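Unit 11: Packing Mixed Household Goods in Small Cartons
Course handout, Home Storage and Moving Practice
Instructor: Fares Nassar, Borstead

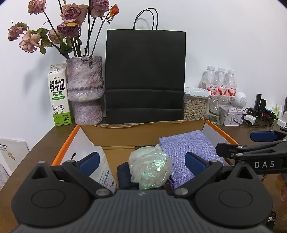

Fig. 1. Open corrugated carton on a desk, with a bottle, a drawstring pouch, a dark fabric item and a crumpled plastic bag inside.

11.1 Scope

The unit covers cartons that one person can lift from a desk without help and that hold unlike items: one or two rigid containers, soft goods, and bags. Single-type cartons (books, plates, jars) were treated in Unit 9. Furniture is in Unit 12.

11.2 Terms

Rigid item: keeps its shape under hand pressure. Bottles, tins, boxed goods.
Soft item: takes the shape of the space it is given. Clothing, towels, cloth pouches with soft contents.
Void: any space inside the closed carton not taken up by an item or by fill.
Fill: material placed only to remove voids. A soft item that is going into the carton anyway may serve as fill and is then listed once, as an item.

11.3 Position of liquids

Bottles travel upright wherever the inside height of the carton allows it. The bottle in Fig. 1 lies on its side. For a bottle in that position, check the closure first, then put the bottle in a sealed bag or move it to a taller carton. A screw cap should be turned to its stop and taped across the joint. Pump tops are locked or removed and replaced with a plain cap.

Opened food containers are not packed with fabric. A carton of milk, such as the one standing at the back of the desk in Fig. 1, belongs in the cold box described in Unit 7.

11.4 Soft goods as padding

The dark fabric item in the figure is tucked under the plastic bag, between the bottle and the pouch. Fabric in this position separates neighboring items and limits sideways movement. Fold it to the full depth of the gap if it is long enough. A single layer at the bottom does little for the upper half of a bottle.

Drawstring pouches: close the neck, wrap the cord twice, tuck the ends. An open-weave pouch gives no protection against leaks. Small hard objects inside a pouch should be wrapped separately.

Crumpled plastic bags are weak fill. They spring back when pressed and flatten under steady load. Use paper, or fold the bag flat and lay it on top as a dust layer.

11.5 Items left for last

Vases with dried flowers are packed as two items. Lift the stems out, wrap them loosely in tissue, and lay them in a long box with nothing on top. Pack the vase separately, with paper inside the neck and two layers outside. A vase with a narrow waist needs extra paper at the waist so that the outer wrap is even.

11.6 Closing

Fold the short flaps first, then the long flaps. Press the center with an open hand. If the flaps sink, add fill; if they bow upward, remove an item. Tape the center seam and both end seams. Write the room and contents on one long side and one short side, never on the top only.

11.7 Exercise

Pack the Stevville practice set in a small carton. Record the order of loading and the largest void before closing. Sheets are due Monday, before the start of the session.

Reading: Mühlbauer course pack, sections on fill and on closures.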